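About Gronley Alterations

Gronley Alterations is a clothing repair and alterations shop in Plaltthorpe. We take up trousers, replace zips, mend seams and let out waistbands. We also look after club shirts for two local football teams, Solberg and Zuvik.

We began as a mending counter at the back of a dry cleaner's and moved into our own premises one November.

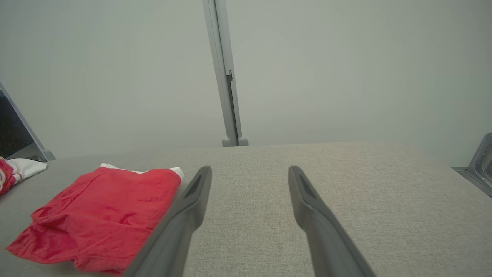
Most of our work is everyday clothing. You bring it in, we pin it with you wearing it if the fit matters, and we write the price on the ticket before you leave. Pale grey, finely textured surfaces like the tabletop shown suit sorting, as dark thread ends are easy to find on them. Small repairs are normally ready in 2 days and coats in 4.

Last year we repaired 754 garments, and 166 of those were school uniform. We keep matching thread for the local school colours and stock plain buttons in the usual sizes.

We don't work on leather, fur or wedding dresses. If you ask at the counter we can tell you who does.
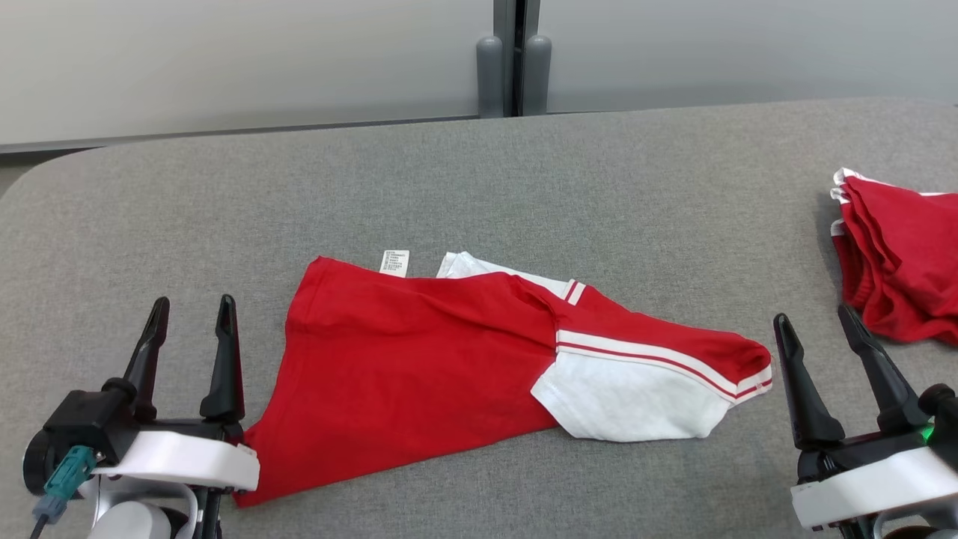
Do I need to wash things before bringing them in?
Please do. Clean clothes are easier to pin and press, and we may hand back anything that is muddy or damp.

Payment is by card or cash on collection. We hold finished work for 4 weeks.

Page last updated Jul 4, 2025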